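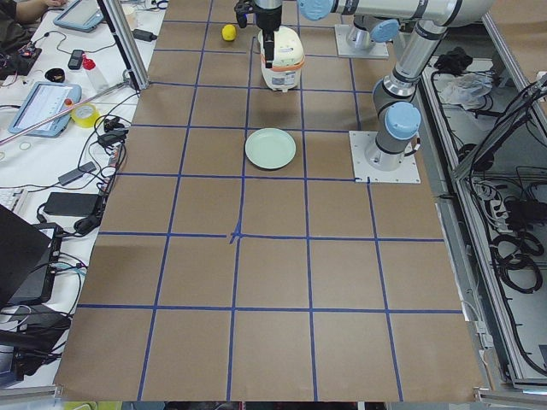
Corka Collectors' Register Declines to Authenticate Potico Test Shots

Corka, 22 June 2026

The Corka Collectors' Register will not issue authenticity letters for the group of unpainted figures now being sold as factory test shots from the Potico line. The decision covers every piece in the group, including the 54 that owners have already sent in for review. Review fees will be returned in full.

The figures came to market last November through the dealer Tarholm, which described them as early samples from the Parri plant, molded in odd colors before the Potico toys went into full production. Prices started high and have gone up since. One swamp-green diver with no paint and no copyright stamp was listed at $1,876. A regular Potico diver, with its air hose and both flippers, can be had for the price of lunch.

The Register was asked to say whether the figures are what the seller claims. Its answer is that it doesn't know, and that what has been offered as proof so far isn't good enough.

"A funny color is a funny color," said Rhodri Landeg, who heads the Register's review desk. "Plants ran odd plastic through a mold for all sorts of reasons, and so can anybody who gets hold of that mold thirty years later. I'd love to be shown I'm wrong. Show me a dated work order and I'll sit down and read it."

Owners have mostly relied on three points. The first is the missing copyright stamp. Reviewers note that late Potico reissues lack the stamp as well, and that a stamp can be sanded off in a minute. The second is the set of paper tags tied to the figures' ankles. The tags carry a part number and initials, but no date, and the part numbers match the ones printed in the collector guide, including one that the guide got wrong. The third is the story that a former plant worker kept the figures in a garage. The Register has asked for the worker's name, in confidence if need be, and has not been given it.

There is also the matter of supply. Tarholm's first listing spoke of "a handful" of surviving pieces. More than 2,000 have since been offered in seven colors. Early samples were usually made in small numbers, looked over, and thrown out. A plant that saved this many would have been running a warehouse for them.

The Register is not saying the figures are fake. Some of them may be old. Two of the divers have the short left thumb known from first-run molds, and reviewers could not explain that to their own satisfaction. A short thumb still leaves the question of when the plastic was poured, and by whom.

Collectors who have bought a figure should keep the tag, the packing and every message from the seller. The tags should not be removed or cleaned. Figures already sent in will be mailed back with their paperwork, in the order they arrived.

The Register will reopen the matter if plant records, dated photographs or a named witness come forward. Letters issued by other grading services do not count as evidence for this purpose.

Members with questions may write to the review desk in Corka. The desk does not give opinions on value.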